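Visit report: the open day at Nurex
Module: Introduction to Automation
Submitted 8 Jan 2026

1. Why I chose this visit

The module asks each of us to visit one workplace where automated machines are used or tested, and to write up what we saw. Most of the group went to the Jallard bottling plant, as it is close to the college and runs tours all year. I had already been there on a school trip, so I wrote to Nurex in August and asked if they took students. They replied with an invitation to their open day.

Nurex tests robots for household work. The building used to be a furniture showroom, and several of the old display rooms have been kept and fitted out as parts of a home. I put my name down for the kitchen talk, the bathroom demonstration and the question session at the end. The guide at the door said 124 people had signed up, and we were split into small groups so that everyone could see.

2. The kitchen talk

This part was mostly slides. The speaker went through how a task is broken into steps, and how each step is given a pass or fail mark. For their cup-stacking task they had recorded 622 attempts, and a large share of the failures came from the first step, picking up the cup. I had expected the stacking to be the hard part. We were shown the score sheet they use, called the Grirach sheet after the office where it was first drawn up. It has one line for each step and a wide column for remarks. The speaker said the remarks are read more often than the marks.

I would have liked to see the task done live, but the talk ran over and we had to move on.

3. The bathroom demonstration 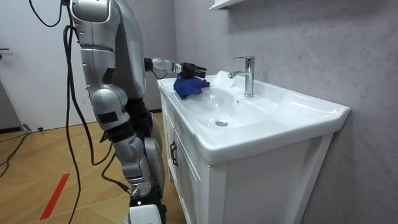

Cleaning a washbasin was the task I most wanted to see, as I had picked it for my own step list before the visit. My list had nine steps and began with "pick up cloth". I had given the cloth one line and then forgotten about it, writing the rest as if the robot had a flat pad on the end of its arm. With the cloth bunched up in the gripper and pressed on the ledge at the back corner of the sink, it is clear that the shape of the cloth matters for every step after the first. The part that touches the ceramic is whatever happens to be sticking out of the fingers. I have since added a check on the cloth before each new area. The tap is a second thing I had left out. It stands only a short way from that corner, so the arm needs a path that keeps clear of it, and my list had the arm going straight along the back.

The guide told us that the order of work can be changed between runs, with either the rim or the bowl first. Someone in my group asked which was better. The answer was that they had not settled it, and that people who clean for a living do not agree about it either.

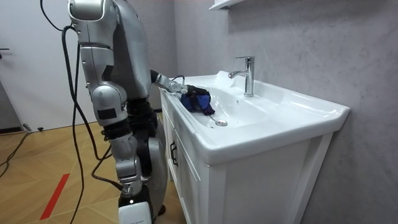

Sverre Sandberg

4. Rim and bowl

For my write-up I treated the flat rim and the bowl as two separate tasks. On the rim the arm can stay at one height and move sideways. Inside the bowl the surface slopes down to the drain, so the height has to change all the time, and a cloth that hangs from the gripper may reach the ceramic before the gripper is anywhere near it. My first list had a single step called "wipe sink" for all of this. It is now four steps: rim, upper bowl, lower bowl, and the ring around the drain.

I also asked how they decide that a basin is clean. They use a marker paste called Cardoso, put on in small dots beforehand, and check for it afterwards under a lamp. We did not see this done.

5. Questions at the end

The session was short. The answers I wrote down were these:
– A new task normally begins in the test rooms and goes to a real home much later.
– The longest task on their list is clearing a dining table.
– Students can ask for a blank copy of the score sheet. I did, and it is in the appendix.

6. What I would change

I should have brought my step list on paper and marked it as I watched – I wrote my changes on the train home and had to rely on memory for some of them. I would also ask to stay for a second run in the same room, as one short slot was not enough to compare the two orders of work. The revised step list follows in the appendix, with the new lines marked by a star.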